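4.2 좌석 가구 위의 의류 체류

4.1절에서는 세탁이 끝난 의류가 건조 공간을 떠난 뒤 수납장에 도달하기까지의 경로를 주거 평면의 유형에 따라 구분하였다. 본 절에서는 그 경로의 중간 지점 가운데 거실의 좌석 가구를 다룬다. 선행 주거학 연구는 소파와 벤치를 휴식, 접객, 시청의 자리로 분류해 왔으며, 가사 노동의 작업면으로 취급한 경우는 드물다. 그러나 본 연구의 생활 기록지에서 좌석 가구는 식탁보다도 자주 의류 정리 장소로 기재되었다. 이하에서는 의류가 건조 공간 밖에서 수납되지 않은 채 한 장소에 놓여 있는 상태를 ‘체류’라 부르고, 그 장소를 ‘체류면’이라 부른다.

분석 대상은 Kekwood 단지와 Bråten 단지에 거주하는 190가구이다. 각 가구는 배포된 기록지에 의류가 놓인 장소, 놓은 시각, 치운 시각, 의류의 종류를 기입하였다. 의류를 놓은 뒤 10분 이내에 수납한 경우는 통과로 간주하여 제외하였고, 가구원이 외출복을 잠시 벗어 둔 경우도 기록지의 비고란을 근거로 제외하였다. 이렇게 정리한 체류 기록은 모두 1,342건이다. 이 가운데 319건은 좌석 가구 위에서 밤을 넘긴 기록이며, 본 절의 논의는 주로 이 기록에 의존한다. 기록지를 수거한 7월에는 Bråten 단지의 승강기 보수 공사가 겹쳐 일부 가구의 제출이 늦어졌으나, 기입 기간 자체에는 변동이 없었다.

두 단지는 건축 시기와 평면이 다르다. Kekwood 단지의 주호는 발코니가 거실에 접해 있어 건조대에서 좌석 가구까지의 이동 거리가 짧고, 침실의 붙박이장은 복도 반대편에 놓인다. Bråten 단지의 주호에는 욕실 옆에 별도의 다용도실이 있으며, 이곳에 접이식 선반이 기본으로 설치되어 있다. 그럼에도 다용도실의 선반을 체류면으로 기재한 가구는 예상보다 적었다. 면담에서는 선반의 폭이 좁아 바지나 수건을 펼칠 수 없다는 응답이 반복되었고, 선반에 세제와 청소 도구를 올려 두었다는 응답도 여러 가구에서 확인되었다. 설계 도면상의 가사 공간과 거주자가 선택한 작업면이 일치하지 않는 사례로 볼 수 있다.

의류의 종류에 따라서도 체류 양상에 차이가 있었다. 셔츠와 블라우스는 옷걸이에 건 채로 이동하는 일이 많아 좌석 가구에 놓인 기록이 적었다. 반면 운동복 하의, 실내복, 양말은 펼쳐 놓거나 겹쳐 놓은 상태로 오래 머물렀다. 운동복의 경우 다음 착용까지의 간격이 짧아, 거주자가 수납을 거치지 않고 체류면에서 곧바로 다시 꺼내 입었다는 기록이 적지 않다. 이때 좌석 가구는 정리의 중간 지점이면서 동시에 비공식적인 수납처가 된다. 체류면의 재질에 관해서는 직물로 마감된 넓고 평평한 좌면을 선호한다는 응답이 우세하였으며, 가죽 좌면에서는 옷감이 미끄러져 접기 불편하다는 의견이 있었다.

그림 3. 직물 마감 표면과 의류. 첫째와 둘째는 회색 직물 표면과 흰색 띠가 있는 붉은색 하의, 셋째는 회색 직물 표면과 그 뒤의 흰 벽.

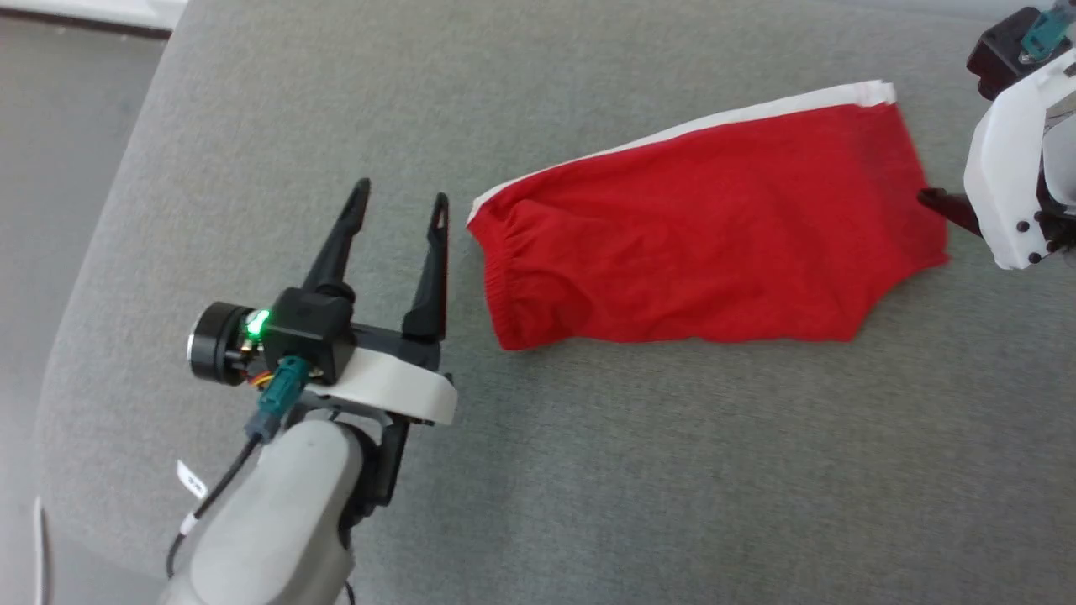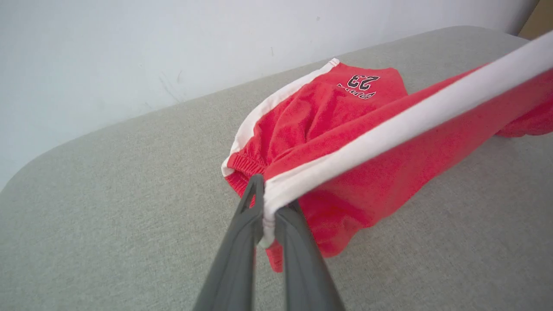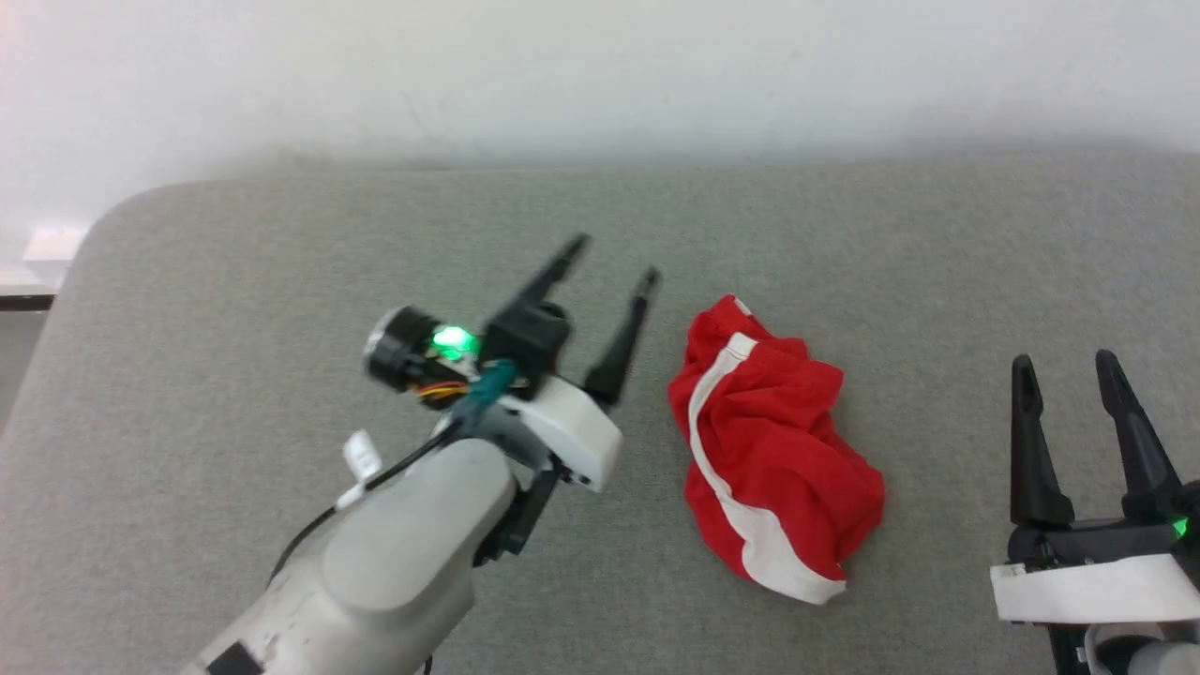 Folasade Osagie는 본 절의 초고에 대한 서면 의견에서, 체류라는 용어가 거주자의 행위를 지나치게 수동적으로 묘사한다고 지적하였다. 옷을 좌석에 두는 일은 미룬 일의 흔적일 수도 있으나 가구원에게 각자의 옷을 가져가라고 알리는 신호일 수도 있으며, 두 경우를 같은 항목으로 집계하면 가사 분담에 관한 해석이 왜곡된다는 것이다. 아울러 기록지를 가구당 한 사람이 작성한 이상, 그 신호를 받는 쪽의 인식은 자료에 남지 않는다는 점도 언급하였다.

이 지적은 타당하며, 기록지의 문항 구성만으로는 충분히 답하기 어렵다. 다만 비고란의 서술을 다시 검토한 결과, 밤을 넘긴 기록 가운데 상당수에서 의류가 소유자별로 나뉘어 놓였음을 확인할 수 있었다. Kekwood 단지의 한 응답자는 좌석의 왼쪽을 자녀의 옷, 오른쪽을 배우자의 옷을 두는 자리로 정해 두었다고 적었다. 이러한 구분이 있는 가구에서는 체류 시간이 길더라도 정리 작업 자체는 이미 끝난 것으로 인식되는 경향이 있었다. 구분이 없는 가구에서는 같은 길이의 체류가 미완의 일로 서술되었다. 따라서 체류 시간의 길고 짧음을 곧바로 가사 부담의 지표로 삼는 데에는 주의가 필요하다.

좌석 가구의 배치 역시 검토할 필요가 있다. 좌면이 벽을 등지고 놓인 주호에서는 의류가 벽 쪽으로 밀려 쌓이고 앞쪽은 앉는 자리로 남는 방식이 흔하였다. 좌면이 거실 중앙에 놓인 주호에서는 의류의 위치가 일정하지 않았으며, 손님이 방문할 때 침실로 한꺼번에 옮겼다는 기록이 뒤따랐다. 후자의 경우 옮겨진 의류가 다시 침대 위의 체류로 이어지므로, 기록상으로는 서로 다른 두 건으로 집계된다. 본 연구는 의류의 동일성을 추적하지 않았기 때문에 이러한 중복을 제거하지 못하였다.

끝으로 표본의 성격을 밝혀 둔다. 두 단지는 모두 임대 주택이며, 가구의 교체나 벽면 수납의 추가 설치에 제약이 있다. 자가 주택이 중심인 Molel 지구의 예비 면담에서는 세탁물을 건조 직후 침실에서 접는다는 응답이 많았으나, 참여 가구가 적어 비교 대상에 포함하지 않았다. 계절의 영향도 배제할 수 없다. 여름철의 기록에는 두꺼운 외투와 침구가 거의 나타나지 않으며, 이들은 부피로 인해 얇은 의류와는 다른 체류면을 요구할 가능성이 있다. 침구류의 이동과 보관은 5장에서 별도의 자료를 이용하여 논의한다.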